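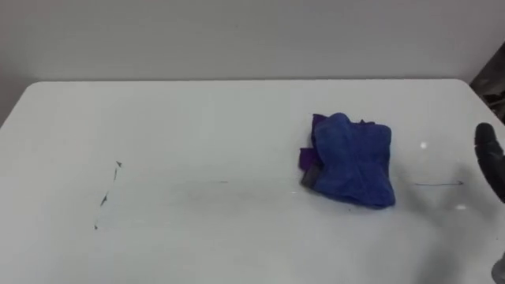

Weißer Tisch, gefaltete Tücher

Flalton UV-Handleuchte
Prüfleuchte für Gemälde, Papierarbeiten und Keramik
Vertrieb: Skosico, Ausrüstung für den Kunsthandel
Gerätebesprechung: Kosmas Karagiannis

Wer vor einer Auktion mit einer UV-Leuchte durch die Vorbesichtigung geht, wird inzwischen von niemandem mehr schief angesehen. Ob er hinterher mehr weiß, ist eine andere Frage. Der Hersteller der Flalton verspricht auf der Verpackung, man erkenne »Retuschen, Fälschungen und Übermalungen auf einen Blick«. Diesen Satz haben wir nicht in unsere Artikelbeschreibung übernommen. Eine Leuchte erkennt gar nichts, und der eine Blick reicht auch geübten Leuten selten.

Was die Flalton macht: Sie gibt langwelliges UV-Licht ab, auf das alte Firnisse, manche Pigmente und viele Klebstoffe mit sichtbarer Fluoreszenz reagieren. Ein gealterter Naturharzfirnis schimmert grünlich, eine jüngere Retusche darüber steht meist als dunkler Fleck da. Liegt die Retusche unter dem Firnis, sieht man unter Umständen nichts. Es gibt außerdem Firnisse, die UV-Licht schlucken und ein stark überarbeitetes Bild aussehen lassen wie frisch von der Staffelei. Restauratoren kennen das, Einlieferer leider auch.

Lieferumfang
Leuchte mit eingesetztem Akku
Ladekabel
Schutzbrille
Filteraufsatz
Stoffbeutel mit Zugband

Die Brille ist brauchbar, sitzt aber über einer Sehbrille schlecht. Wer eine trägt, bestellt besser das Überbrillenmodell gleich mit. Der Stoffbeutel schützt vor Staub und sonst vor wenig. Einen Koffer gibt es gegen Aufpreis, er ist für das, was er kostet, zu groß geraten.

Zum Filter
Günstige UV-Leuchten geben viel violettes Restlicht mit ab, und dieses Violett legt sich über alles, was man sehen möchte. Der Aufsatz der Flalton nimmt den größten Teil davon weg. Das ist der eigentliche Grund, sie einer Taschenlampe aus dem Zubehörregal für Briefmarkensammler vorzuziehen. Ohne Aufsatz würde ich das Geld behalten. Er wird nur aufgesteckt, hält bei senkrechter Haltung ordentlich und löst sich gern, wenn man mit dem Gerät an einem Rahmen hängen bleibt. Über einer offenen Grafikmappe ist das unangenehm. Ein Gewinde hätte nicht viel gekostet. 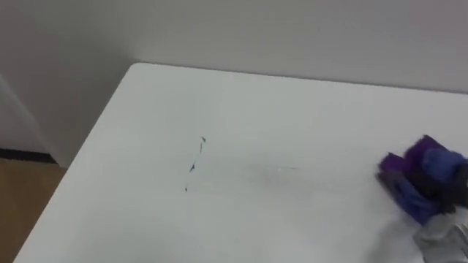
Heft 30, Seite 100

Akku
Angegeben sind 2 Stunden Dauerbetrieb. Für eine normale Vorbesichtigung genügt das. Gegen Ende lässt die Helligkeit spürbar nach, ohne dass eine Anzeige davor warnt, und wer dann ein Aquarell beurteilt, sieht weniger, als er glaubt. Der Akku ist fest verbaut. Auf die Frage nach einem Austausch haben wir vom Hersteller bislang nur den Hinweis auf das Nachfolgemodell bekommen.

Vergleich mit der Barkden
Die Barkden aus demselben Programm kostet deutlich mehr und hat eine größere Leuchtfläche, ein Stativgewinde und einen verschraubten Filter. Für Häuser, die ihre Einlieferungen fotografisch dokumentieren, lohnt sich das. Wer im Jahr ein paar Lose ersteigert und vorher selbst schauen will, kommt mit der Flalton aus. Die Zwischengröße Rangel führen wir nicht mehr. Sie war fast so teuer wie die eine und kaum besser als die andere.

Rechnet sich das?
Die beliebte Rechnung geht so: Wer einmal vor einem Fehlkauf über 2.000 Euro bewahrt wird, hat die Leuchte verdient. Mag sein. Ebenso oft führt ein dunkler Fleck unter UV dazu, dass jemand von einem völlig anständigen Bild die Finger lässt. Retuschen sind bei älteren Gemälden der Normalfall. Entscheidend bleibt, wo sie sitzen, wie groß sie sind und ob der Zustandsbericht sie erwähnt. Steht dort nur »altersgemäßer Zustand«, sollte man nachfragen, mit oder ohne Leuchte.

Hinweise zum Gebrauch
Nie in die Lichtquelle blicken, Brille immer aufsetzen. Den Raum so weit wie möglich abdunkeln. Papierarbeiten nur kurz beleuchten. In der Vorbesichtigung vorher beim Haus anfragen, manche erlauben eigene Leuchten nur in Begleitung. Keine Aussagen zur Echtheit aus der Fluoreszenz ableiten, auch dann nicht, wenn der Sitznachbar sehr sicher klingt.

Rückgabe
Ungebraucht und vollständig innerhalb von 30 Tagen. Der Filteraufsatz wird bei Rücksendungen auf Kratzer geprüft. Ersatzfilter sind einzeln erhältlich, zurzeit allerdings erst wieder ab Juli.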